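Maltus Street Residents' Association
Minutes of the Spring General Meeting, May

Present: Edem Alhassan (Chair), Kirstin Crichton (Secretary), Nizar Haddad, Nii Amissah, and 35 members of the Association as listed on the sign-in sheet.
Apologies: Rónán Ó Briain.

1. Call to order
The Chair called the meeting to order at 7:05 p.m. in the lower room of the Halla Building. The agenda was adopted as circulated, with item 6 moved ahead of item 7 at the request of Mr. Haddad.

2. Minutes of the previous meeting
The minutes of the winter meeting were approved with one correction. Under "Street trees," the words "north side" were replaced with "south side." Moved by Mr. Amissah, seconded by Mr. Haddad. Carried.

3. Matters arising
3.1 The Secretary reported that the letter to the city on the broken curb at the corner of Asamoah Lane had been acknowledged. No work date has been given. The Secretary will write again before the next meeting.
3.2 The notice board lock has been replaced. Keys are held by the Chair and the Secretary.
3.3 The question of early morning deliveries to the bakery was discussed at length. Members on the east side of the street reported engines left running before 6 a.m. Mr. Amissah undertook to speak with the owner and to report back. A member asked that the minutes note that the bakery had been a good neighbor in other respects. So noted.

4. Storm drains
Mr. Haddad presented the results of the spring inspection. The drains at the upper end of the street were clear. Those below Asamoah Lane held a large amount of leaf matter, and two grates were seated incorrectly. The city has been informed of the grates. Members were reminded that yard waste must be bagged and may not be swept to the curb. A suggestion that the Association purchase its own leaf rake and shovel was approved, at a cost not to exceed $75.

5. Household collection
The Association's spring collection of bulky household goods will take place at the Halla Building loading door, opening at 9 a.m. Bubble wrap and other soft plastic packing must be kept apart from paper and cardboard. Paint, batteries, and garden chemicals cannot be accepted.
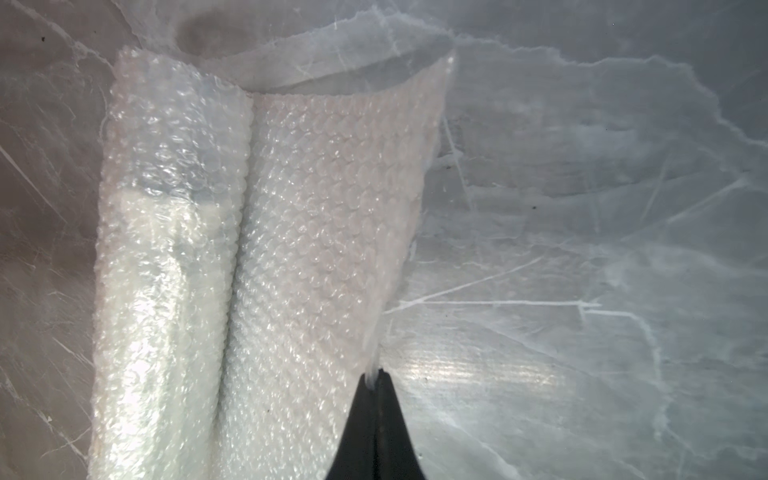
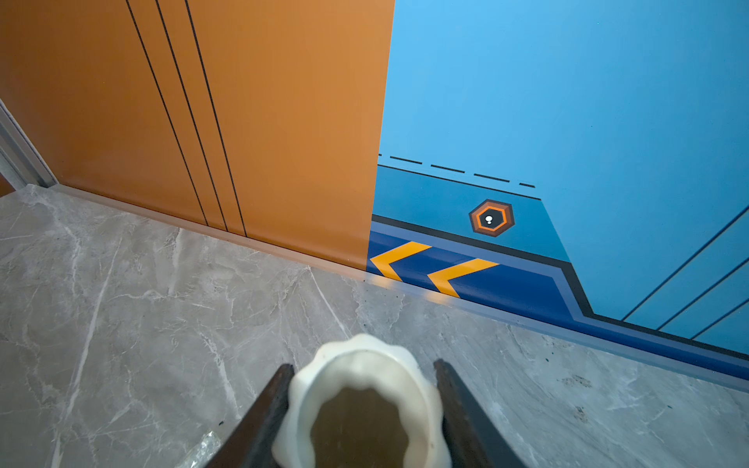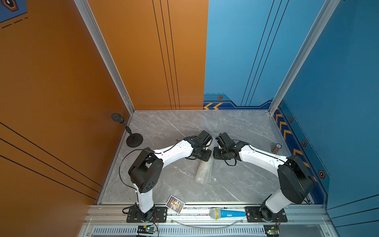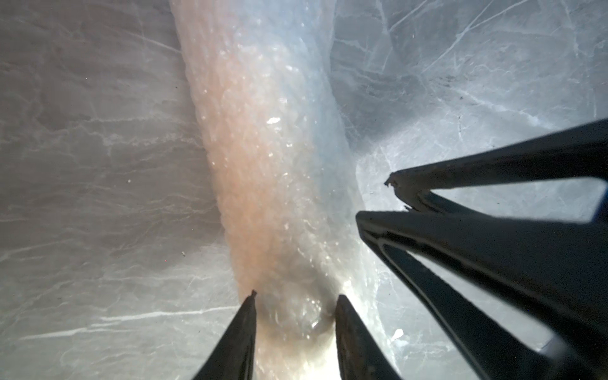 A member asked: Who is responsible for items left at the loading door after the collection has closed?

The Chair replied that the responsibility rests with the household that left them, and that the Association will pass on any removal charge to that household. Closing time will be printed on the notice delivered to each address.

6. Garden plots
6.1 All plots behind the Halla Building have been assigned for the season except 3, which remain open to residents of neighboring streets. Applications should be made in writing to the Secretary.
6.2 The water supply was turned on in the first part of the month. A slow leak at the second tap was reported. Mr. Amissah will obtain a quote.
6.3 A motion to permit fruit trees in the plots was put forward by a member. Several members objected on the grounds of shade. The motion was withdrawn, and the subject was referred to the fall meeting.

7. Finances
The balance of the general account stood at $620 after payment of the insurance premium. Dues remain outstanding from several households, and reminders will be sent. The Chair proposed that dues be held at the present rate for the coming year. Seconded by Ms. Crichton. Carried.

8. Correspondence
A letter was received from Nondurex, a surfacing contractor, offering to reseal the parking area at the rear of the building. The Secretary was directed to request a written estimate and the names of two former customers. No commitment was made.

9. Other business
Mr. Haddad asked that the summer picnic be placed on the next agenda. Agreed.
A member raised the matter of the streetlight outside the laundromat. The Secretary will report the fault.

10. Adjournment
The meeting was adjourned at 8:40 p.m.

Minutes recorded by Kirstin Crichton, Secretary. Subject to approval at the next general meeting.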